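Haworth kitchen refit - progress note, July

Where we are. Counters in, sink plumbed, second fridge still at the Pristmont depot. Spent 1,029 of the small appliances line so far, receipts to follow when I get to a scanner. Oditz invoice came in 32 over the quote, have queried it, no answer yet.

Meals. Lunch club is back up to 23 on a normal day. Still serving cold plates plus one hot item, so reheating is what slows us down. The old unit took forever and the door stuck. Flolevside site has the same problem, they'd like to copy whatever we settle on.

Labels. Printed some 200 stickers for shelves and bins, half are up. Need a bigger font for the pantry, people were squinting.

Microwave. Cream-white one, on the table with a white cloth for now - shelf bracket is on order. Dark window with an orange trim, quick-time buttons for 10, 1 and 5, and one wide minus/plus button under the beige ones. Button text is in Chinese so we're doing an English card to tape up next to it, draft is done, needs checking agianst the manual. The orange key gets top spot on the card, its the one everybody asks about.
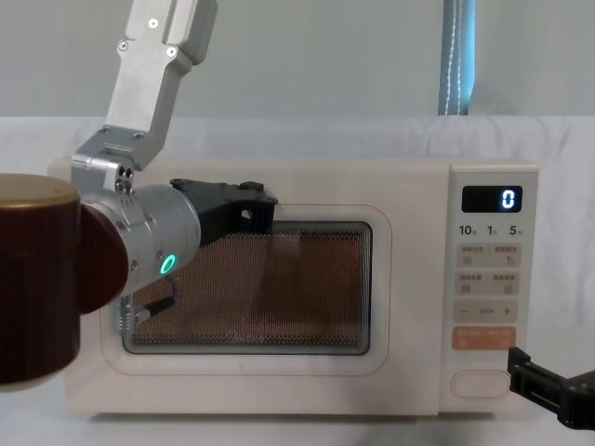 Next month

Shelf up, card laminated, fridge delivered. Will send the final spend with the next note.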